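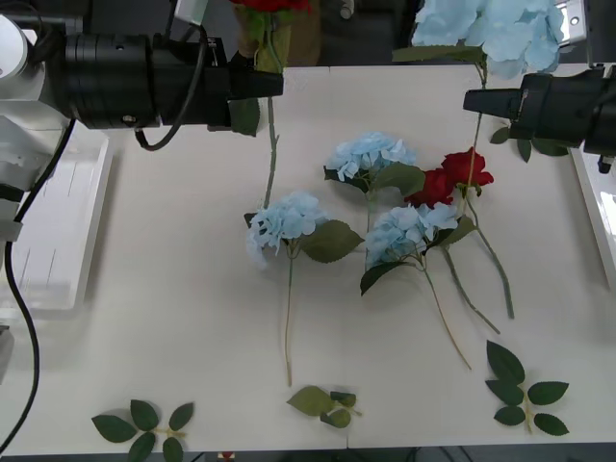 Figure 3. Stems sorted on a white tabletop: red artificial roses and light blue artificial hydrangeas, with three hydrangeas and two roses lying flat.

4.2 Laying out before arranging

I should say straight away that I came to this part of the study with a strong opinion, and that it's only partly survived. My opinion was that people who arrange artificial flowers well are people who lay them out first. I'd been taught that way myself, by an aunt with a market stall, and I'd never really questioned it. You tip the bag out, you put everything down flat with the stems pointing towards you, and only then do you pick anything up.

Figure 3 shows the red and blue set, which we used for the second round of sittings. I chose roses and hydrangeas for it because they're such awkward company. A rose is mostly stem with a small tidy bloom on top, and a hydrangea is a great round head that wants to sit on everybody else. Put them side by side on a table and you can already see the trouble coming: the hydrangea leaves fan out, stems get tucked under other blooms, and whoever picks up the wrong one first drags half the table along with it. (This happened in April more times than I'd like to admit, mostly to me.)

The loose leaf sprigs were a late addition. In the first round we'd left them out completely, and several sitters asked where the greenery was. One of them said that an arrangement without it looked like a hat. So the sprigs went in, and they changed the results more than the choice of flowers did. Sitters who had been perfectly happy with blooms alone now spent ages fussing over where the green should go, and quite a few started with it, building a sort of nest and dropping the flowers in afterwards. In our notes we called these sitters "nesters", and the name stuck, so I've kept it for the rest of the paper.

The other two groups are the "leaders", who pick one tall stem and hang the whole arrangement off it, and the "fillers", who go for the big heads first and poke the thin things into the gaps. I'd like to make it clear that the last one has nothing to do with Filler, the sorting sheet we used for coding the sittings, which had its name long before I got involved. Halima Yusuf, who did the second coding, has asked me more than once to pick a different word. I tried "stuffers" for an afternoon and we both agreed it was worse.

With the red and blue set, leaders nearly always led with a rose. I'd expected that, as the stem is long and green and easy to get hold of, and the red draws the eye against all that pale blue. What I hadn't expected was how often they'd then go straight for a hydrangea and hold it up next to the rose before putting anything in the vase, as if checking the two could stand each other. We ended up giving this its own code in Filler (it's "pairing" in the tables) and went back through the earlier notes to add it. Halima found plenty I'd missed!

Now, the laying out. Sitters at the Oyewole rooms got their stems already spread on the table, while those at Asisgate got them in a bag and could do as they liked. If my aunt was right, the Asisgate people who tipped the bag out and spread everything flat should have been the happier ones at the end, and the ones who fished stems out one by one should have ended up pulling things apart and starting again. The first half of that held up fairly well. The second half didn't, really. The fishers did start again more often, but they didn't seem to mind, and a few told us that starting again was the bit they enjoyed.

A word on the tabletop. We used white for both sites after trying a patterned cloth from Gidow, which was lovely and completely useless, with small green sprigs vanishing into it. On plain white the dark leaves show up well, though I do worry a bit about the light blue. Pale petals on a pale table are easy to overlook in a hurry, and I can't rule out that some of the preference for roses as a first pick is just that people saw them sooner. A grey table would've been a fair test, and I wish we'd had one.

I've also not said anything yet about the leaves that come fixed to the stems, which the nesters treated very differently from the loose sprigs. They bent them, flattened them and in a couple of cases asked if they could snip them off (we said no, as the set had to last). That's taken up in section 4.3, together with the question of stem length.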